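Walk day diary
16 comments | 80 shares

October

Up at 5 for the bus to Gredton. It was still dark and the church lot was already half full. Our parish had one bus last year and two this time. I had the sign-in sheet and the box of rain ponchos, which stayed in the box.

We prayed the rosary on the road and stopped once, in Fodholm, for coffee.
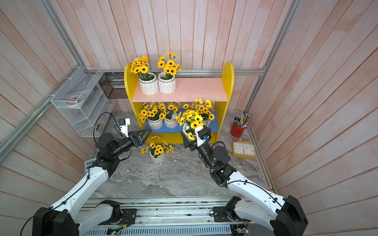

Yellow flowers in white pots, pink shelf and blue.

The walk for life started late because the sound system at Amundsen Square kept cutting out. The first speaker gave up on the microphone and shouted. The police told our marshal 800 people, more than I expected for a town that size. A small group stood across the street with drums. They stayed on their side and we stayed on ours.

My knee held up until the bridge. I walked the last part at the back with the strollers and a woman from the Zuvau parish who had never come before. She asked what we do the rest of the year. I told her about the diaper drive and the Tuesday phone line, and she wrote down the number. 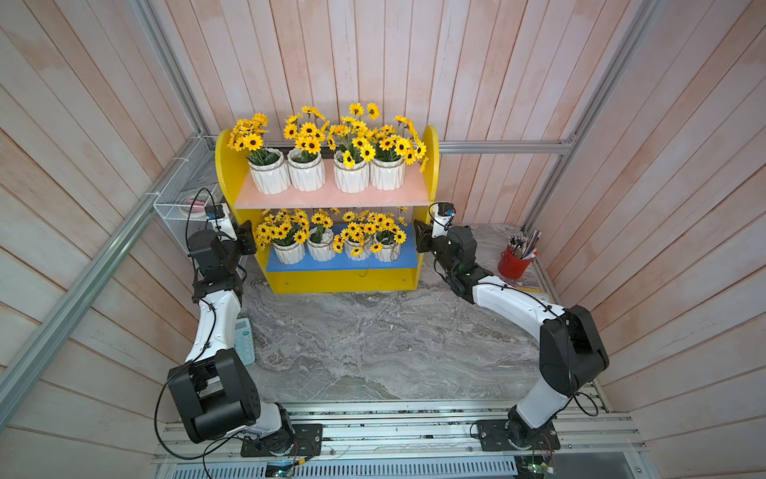 Denise wrote after I got home that the diaper drive matters more to her than the walk, and she would like to see the bus money go there next year. I wrote back that I would bring it up at the November meeting. The second bus was expensive.

Returned the ponchos to the parish hall. Soup, then bed before nine.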